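Part-time bench assistant, Zendov office

Zendov is looking for one part-time assistant to help set up and look after the work tables in our Vermont office. The job starts in May and runs through the summer, with a chance to stay on.

You will unpack equipment, lay out power strips and adapters, coil cables and put them away by type. You will also wipe down white plastic housings, clean out vent slots with a soft brush and report anything cracked or missing. It is quiet, careful work – most of it done standing at a table. 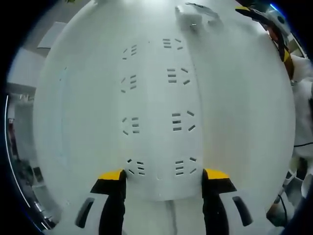
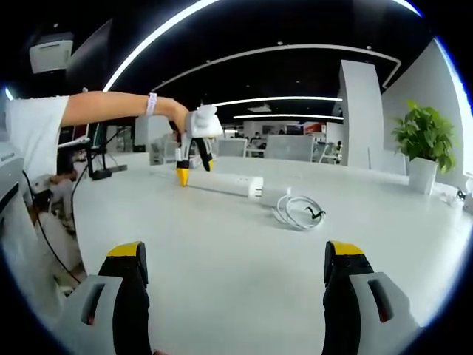
Shifts run from 9 to 1, with a short break at 10:30. You will report to Tuncay Karakaya, who handles the bench schedule, and share the tables with Kiều Lưu and Alper Kaplan.

You should be able to lift a full parts box and read a label on a plug. Office experience is helpful but not required. We will show you how we label cables – the system is called Caner and takes one morning to learn.

There is a $200 payment after your first full month and up to $100 toward work shoes. Parking is free behind the building.

To apply, send a short note about yourself and the hours you can work to Ozan Aydoğan at the front office. A resume is fine but a few lines will do. Please say if you can start before the end of May.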